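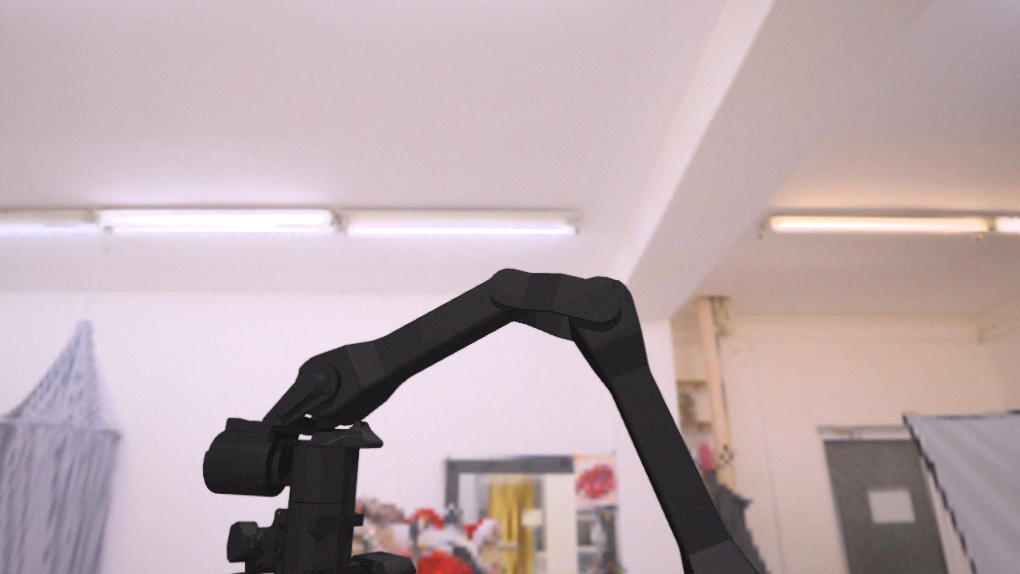

Sunil Sikder had told me the Gredum biscuit works open day was the best free morning out in the county, provided you liked queuing and had eaten nothing since the night before. He was right on both counts. By half past nine on Tuesday the line had left the car park and started on the verge.

Gredum let people in once a year, in July, and hand out paper hats at the door. Mine was a large. I am apparently not a large, and it spent the tour working its way down to my nose like a slow curtain.

You start in the flour store. Our guide, Florencio Cabello, has been on the dough side for 30 years and talks about ginger nuts the way other men talk about their knees. The mixing bowls take 200 kilos at a go. He let a small boy press the bell that means a batch is ready, and the boy pressed it five more times, and a woman came out of an office to see what had happened.

Then the ovens, where you walk along a raised path with a rail. It is very warm and smells of every good kitchen you were ever sent out of. The biscuits travel beneath you on a belt, looking calm. I dropped my leaflet over the rail and it landed on a ledge, where I suppose it still is.

The tasting room was where manners broke down. There were plates of the Dasora, a lemon shortcake Gredum have made since before my mother was born, and the new Zerouali, with orange and a bit of pepper. The Dasora is a fine biscuit. The Zerouali tastes like a scented candle with ambitions, though the couple beside me went back for it so often that I began standing in their way on purpose.

The museum is one corridor. It has old tins, a delivery bicycle and a letter of complaint from a vicar who had counted the biscuits in a tin and found himself one short. The reply is framed next to it and does not apologise.

You leave through the shop, naturally. Broken biscuits are sold by the bag and the queue for those was longer than the one outside. I bought two bags and a tea towel. The car park at the Trirnden end is free, but go early, and take a hair grip for the hat.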